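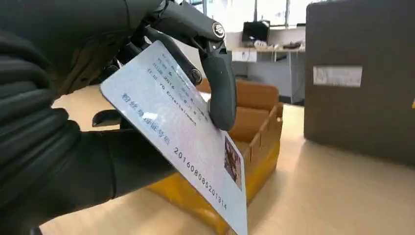

Can a robot hand put small things away in a box without somebody standing next to it?

Some things, some of the time, and you should still plan to be in the room.

Ticket 4690: Hand does chores, stops doing chores
Product: Inus control software, Burnent hand
Site: Bradmont workshop
Opened: February 27, 2022
Status: Open (was Closed, was Open)
Priority: Medium (requested: High)

Original report

We bought into this on the understanding that the hand would take over tidying up. Flat items into boxes, boxes onto shelves, boards back to the rack. I have now spent more hours on tidying up than in the ten years before we owned a machine for it.

Three complaints, in order of how much they annoy me.

1. Flat things. Once a card is between the fingers, fine. Getting one off a bare tabletop is a different sport. The fingers come down, push the card along, come down again, push it some more, and the whole business migrates toward the edge of the table. If gravity gets involved the job reports "complete."

2. Letting go. Out of 46 tries at dropping a card into an open carton, 6 ended with the card still in the grip while the hand backed away looking pleased with itself. Inus logged all six as successes.

3. Boards. See the second note.

Reply from support

Thanks for the detail. For item 1, please check that grip mode is set to Thin and not Auto. Auto picks a finger shape from the estimated height of the object, and a card has almost none. For item 2, please raise the release delay and send the log from one good run and one bad one. Has anything been changed on the hand since it was installed?

Customer update

Grip mode was on Auto. It's on Thin now and I'll admit the table-edge migration has slowed down a lot. It picks up a playing card about as well as my nephew, who is four, and with fewer remarks.

Release delay raised, logs attached. Nothing changed on the hand except that we moved it from the Wyss adapter plate to the one you shipped us in November. If that matters, I would have liked to hear it in November.

Customer update, boards
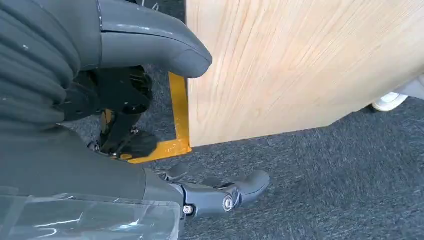 Gray fingertip close to the edge of the board, yellow bracket at its base.

The job is simple to say: take hold of the board by its edge and lift. A person does it while thinking about lunch. What we get is a long, careful approach, a pause, a second pause, and then error 44, "contact not confirmed." Sometimes the finger has touched the board and sometimes it hasn't, and the message is the same either way. Same behavior on carpet and on concrete, so I've stopped blaming the floor.

I timed one attempt from start to error at 90 seconds. I could have carried the board out, come back, and written this paragraph.

Reply from support

The adapter plate does matter, sorry. It shifts the wrist and the old offsets no longer apply, so the fingers end up short of where the software believes they are. Please do the following:

Run Wrist Setup from the service menu with nothing in the grip.
Choose the new plate from the list. Do not pick "Custom."
Restart Inus. A reload won't save the offsets.
Retry the board at low speed with a person near the stop button.

On the false successes: Inus marks a release as done when the fingers open, and doesn't check whether the object left. We agree this is optimistic. It has been passed to the developers.

Customer update

Wrist Setup done. I picked "Custom" the first time because I read instructions the way everyone does. Did it again properly.

Board edge: the hand now makes contact on almost every try, and error 44 shows up when it should. Lifting is another matter – it gets a decent hold on one edge, and the far end of the board stays where it is, which I suppose is a fair comment on lifting boards with one hand. We've put that chore back on the people list.

Cards: good enough to leave running while I work at the bench. Not good enough to leave running while I go home.

You closed this ticket after your last reply. I've reopened it for the release check. Please leave it open until the software can tell the difference between putting a thing down and still holding it.

Reply from support

Reopened and linked to the development item. No date yet. In the meantime you can turn on "Ask after release," which stops the hand after each drop and waits for someone to press OK.

Customer update

Turned on. I am now employed pressing OK.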